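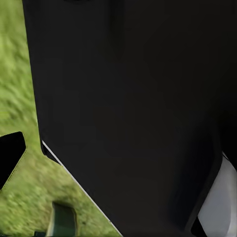
Back in the spring, when the folks at the Prindomine grounds yard first heard they would be getting a robot to help with pickup work, there was a fair amount of grumbling in the lunchroom, and Vernon Doucette will cheerfully tell you that most of it came from him.

"I have been picking things up off grass for 16 years," he said, pouring coffee for a visitor before the morning crew headed out. "I figured I had the hang of it."

The yard looks after lawns and playing fields for a string of business parks and schools on the east side of town, and if you have ever walked a field after a busy weekend you know what that means. Before anybody can mow, somebody has to go over the grass for all the odds and ends people leave on it, plus the sprinkler caps and marker blocks the crews themselves put down. It is stooping work, hours of it, and it is hard on the back and the knees.

The new machine, built by Genesard, has one arm and a gripper, and it spends a good part of its life in a computer before it ever gets near a real lawn. Brittany Melnyk runs that side of things from what used to be the seed storage room. She sets up a patch of simulated turf on her screen, scatters objects over it, and lets the gripper practice. A new kind of item gets 1,000 practice tries before she will let the crew take it outdoors, and she is a stickler about that.

"Grass is a funny thing to work on," Melnyk said. "A green object on a green lawn is tough, and a dark one is tough too, with a dark gripper hanging over it. I would much sooner find out about a bad grab in here than have Vernon come and tell me about it."

Vernon does come and tell her about it, as it happens. He is one of 3 crew members who moved over from hand pickup to working alongside the machine, and a couple of afternoons a week he pulls up a chair next to Melnyk and goes through the practice runs with her. He knows which way a sprinkler cap tends to sit when the ground is soft, and how deep a thing can settle into turf that hasn't been cut for a while, and a lot of that has made its way into her setups.

Not everybody is sold, and it would be wrong to leave that out. Rosaire Tremblay, who has worked the fields nearly as long as Doucette, misses having the whole crew strung out in a line across the grass, talking the morning away. The machine needs one person walking with it, and the others are off trimming or fixing irrigation somewhere else. "It's quieter," he said — and he did not mean it as a compliment.

Solange Turcotte, the yard supervisor, said no jobs have been cut and the crew stays at nine. Hours are the same, though the early start has moved from 5:30 to 6:30, a change that went over very well indeed. She has also promised that anyone who wants training on the simulator will get it on paid time, and Tremblay, grumbling or no, has put his name down.

A second machine is due in December, and training for it starts the month before in the old seed room, where Melnyk has asked for more chairs.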